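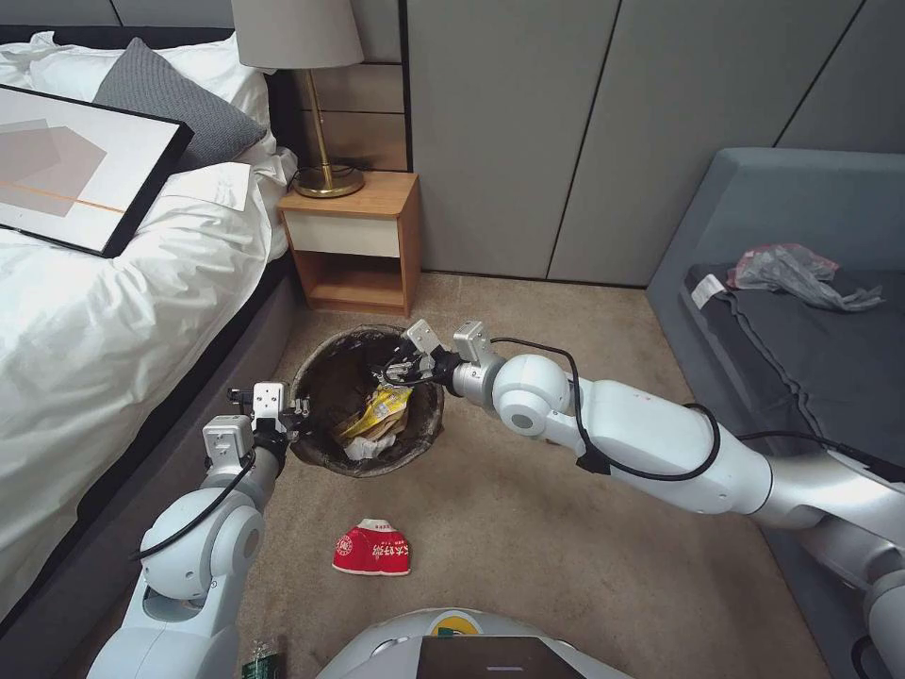 Bedroom 2, second floor

Dranddale Homes & Neighborhoods forum > New construction > Rastbridge townhomes on the old lumber lot

kestrel_porch
2025-02-12
Has anyone been through the Rastbridge units since they opened the model? I went over at lunch and came away less impressed than I expected. The listing calls them "custom-crafted contemporary residences," and I would like somebody to tell me what is custom about four identical boxes in a row. They let you pick the kitchen backsplash from a short list. That is the custom part, as far as I could tell from the sales sheet.

The facade is dark brick to the second floor and then metal panel above that. From across the street it looks sharp. Up close the panels already don't line up at the corner of the end unit. Bedrooms are carpeted, which surprised me for what they are asking.

mudroom_mike
They are asking that much because people will pay it. I walked past when the framing was open and the lumber looked fine, straight and dry under the tarps. I don't see how you judge a building from the sales sheet.

kestrel_porch
I didn't judge it from the sales sheet, I judged the word "custom" from the sales sheet. The panels I judged with my eyes.

oldgutter
Rastbridge did the three-flat conversion on Cho Street and I lived next door to it the whole time. They were decent about parking and cleaned up after themselves. The roof deck leaked the first spring and they came back and fixed it. Then it leaked again and they came back slower. Take that for what it's worth.

bay_window_bea
I kind of love them? We have had nothing on that lot but weeds and a fence since the lumber yard closed and I'll take a misaligned panel over another ten years of that. Also I am so tired of the fake farmhouse look with the white siding and the black windows. At least somebody tried something. The big window over the stairs is lovely from the park side in the evening when the lights are on!

threshold
The big window over the stairs faces west with no overhang. Ask whoever buys that unit about their cooling bill in a couple of summers. It is a nice looking window, I agree with you there, but every one of these contemporary builds does it and the architect never has to live behind it.

mudroom_mike
Low-e glass exists.

threshold
It does, and it helps some. Does the spec sheet say what glass they used? Mine just says "oversized designer windows." I asked the woman at the desk and she wrote down my email. That was in December.

kestrel_porch
Same answer on the insulation. I asked what was in the party walls between units and got "it exceeds code." Exceeds it by how much? In a row of four, the party wall is the thing I would care about most. I lived in a townhouse where I knew when the neighbor's phone was charging.

pilaster
Former framer here, not in this town. Exceeds code on a party wall can mean they added one more layer of drywall on one side, and that isn't nothing, but it's not what people picture when they hear it. What you want to ask is whether the two sides have separate studs with an air gap, and whether the floor joists run into the shared wall or parallel to it. If the salesperson doesn't know, ask for the drawings. The permit set should be at the village office and they have to let you look at it.

bay_window_bea
Does anyone really go look at the permit set before buying a house?

pilaster
Not enough people.

oldgutter
I went and looked, because I am retired and it was raining. The set they have is stamped but it's an older revision. It shows brick all the way up on the front and no metal panel at all. Clerk said a revised elevation was filed, but it wasn't in the folder. Could be a filing thing. I wouldn't make too much of it.

kestrel_porch
I would make a little of it. Brick to the roof was what they showed at the neighborhood meeting. I remember it because that rendering had the big tree in it too, the one that is now a stump.

mudroom_mike
The tree was half dead.

kestrel_porch
Half dead trees get drawn in full leaf, I notice.

lot_line_larry
Coming in from the money side. The listing says end unit has 263 square feet of "private outdoor living." I would like to know how they got there. There's a balcony off the kitchen and then a strip of gravel by the garage where the meters are. My guess is they are counting the gravel. I've seen this before with Ikorum's buildings down by the tracks, where the outdoor number included the landing on the back stairs.

bay_window_bea
Isn't there a roof deck?

lot_line_larry
Roof deck is optional. It's an upgrade. The base unit gets the hatch and the framing for it, no decking and no rail. So either the number includes a deck you haven't bought or it includes the gravel, and I don't like either one.

threshold
If it's optional then who signs off on the waterproofing when the owner adds it later with their own contractor? After what oldgutter said about Cho Street that's the first thing I would want in writing.

oldgutter
Good question. On Cho Street the deck was theirs start to finish and it still took two tries.

mudroom_mike
You people would find something wrong with a free house. I have been in new builds by the national companies where the doors didn't latch on the day of closing. These are a small local outfit doing something modern on a hard lot with an alley on one side and a grade change at the back. Some of it is going to be a bit rough. I think they'll hold their value better than anything else in Dranddale from the last 11 years.

kestrel_porch
Based on what, though? There hasn't been a resale of anything they've built. Cho Street is rentals. I'm not saying you're wrong, I'm saying there isn't anything to look at yet.

mudroom_mike
Based on location. Walk to the train, walk to the park. You can't build that wrong.

lot_line_larry
You can build it wrong and have it be near a train.

hex_tile
New here, we're one of the households looking at the second unit from the alley, so I have been reading this with some discomfort. A couple of things from our visit. The stairs are solid, no creaks anywhere. Closets are smaller than on the plan, or feel it. The bedrooms in back are quiet even with the alley, but we were there mid-morning so I can't speak to trash pickup. They want a deposit of $1,000 to hold it and told us it's refundable. The form says refundable "at seller's discretion." We haven't signed.

pilaster
Don't sign that. Have them strike the last three words and put in a date.

hex_tile
We asked. They said it's their standard form.

pilaster
Everything is somebody's standard form. Ask again, in an email this time.

bay_window_bea
Hex_tile, for what it's worth I think it would be great to have neighbors there. Go back around dinner time and stand in the bedroom with the window shut. That's what we did with ours and it told us a lot.

threshold
And ask about the glass. Maybe they'll answer you, you're a buyer.

hex_tile
I'll ask about the glass, the studs and the gravel, and bring a tape measure for the closets. If they let me have a copy of the current elevation I will post what it says about the brick.

oldgutter
If you get up on the roof, look at where the hatch curb meets the membrane. That's where Cho Street went, both times.

kestrel_porch
I drove by again on my way home. There's a guy on a lift at the corner with the panels, so either they read this or somebody else complained. It still isn't straight.

mudroom_mike
Give him a minute, he's still on the lift.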